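3.2 Planeamento da compra do equipamento

Antes de fixarmos o orçamento do projeto Maven, demorámo-nos bastante – talvez mais do que o habitual – a pensar no que valia mesmo a pena comprar. A proposta da Raltivport previa 2 pares de garras manuais e 8 conjuntos de almofadas de substituição, e foi nestas últimas que mais hesitámos.

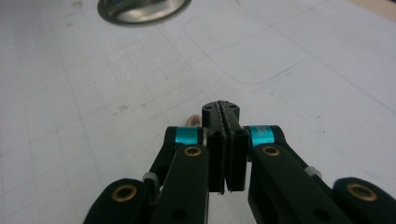

O preço unitário das almofadas, até 302 euros por conjunto na tabela da Rollix, parecia-nos pesado para uma peça de desgaste, e por isso repartimos a encomenda, deixando uma parte para outubro. Já a mesa ficou na primeira fase, com a superfície branca quadriculada que se vê na Figura 3, onde se trabalha com uma garra em cada mão.

Figura 3. Operação com duas garras manuais sobre a mesa de trabalho.
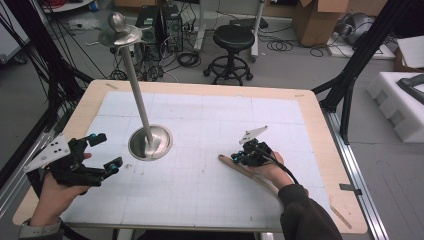

3.3 Custos de manutenção

Para a manutenção seguimos, com gosto, a folha de cálculo da Lukumay.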